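Guides > Brorkatus cell > Packing station set-up
January, by Boonmee Thepsuriya

4. Teaching the lunch box pack

I packed these by hand at Grendby for 3 years, so trust me, go slow the first day!
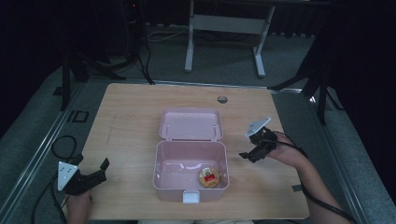
1. Put the box down with its hinge at the back and open the lid all the way.
2. Hold one gripper in each hand and run through the pack at your normal pace.
3. Swap with your partner after 2 rounds.

Note: we pack less now and teach more (my shoulders love it).

Caution: keep both cables clear of your feet.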